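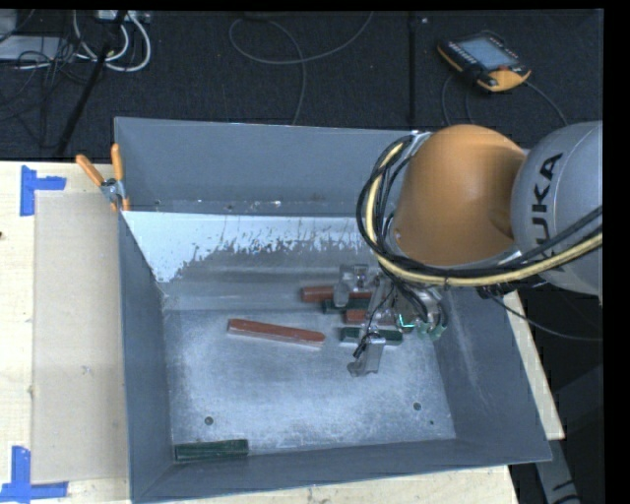 Bin Contents and Condition

16 August 2023
Entered by the workshop office, Trostville

The large gray metal bin is on the pale wooden table and holds the current working set of six elongated blocks, three reddish-brown and three dark green. One of the long reddish-brown blocks lies by itself just left of center and shows wear on its top face. It is to remain in the set for the present. Replacement blocks are held in the Flatetti cabinet, second shelf, and are to be signed out in the usual manner.

Condition of the bin

The floor is scratched, and the right wall carries pale scuffs. Neither is considered a fault. The marks along the foot of the back wall are of more interest to this section. A whitish band with a ragged lower edge runs out from the left wall, and small specks and bright chips are present on the narrow strip above it. The February entry for this bin mentions scuffing only and makes no reference to the band, so a comparison cannot be made from the notebook. Colleagues who hold earlier notes on the bin are asked to add them on the facing page.

Two explanations have been put forward. The first is that a coating is lifting from the metal. The second is that residue from the Pitkänen adhesive labels was left behind when the bin was last relabeled. A small patch at the left end of the band is to be wiped with a damp cloth and inspected again when dry. No scraper is to be used until the result has been entered.

Cleaning

The blocks are to be taken out by hand and placed on a cloth, colors kept apart. Loose chips are to be brushed toward the low front wall and lifted with the hand vacuum. The floor is then wiped with Bravon cleaner, 40 ml in 300 ml of water, and left open to dry before the blocks go back. The undiluted product is not to be used on the blocks, as the reddish-brown finish softened on an earlier set.

Block records

Block lengths are to be taken with the steel rule and entered on sheet 53. The worn block should be measured at both ends and once at the middle. Edges are to be checked by touch for splinters or burrs, and any block that catches on the cloth is to be set aside with a paper tag.

Outstanding

Wipe test on the band, result to be entered here.
Facing page, earlier notes on the bin.
Shelf label in the Flatetti cabinet still reads 9 blocks and should be corrected after the next stock check.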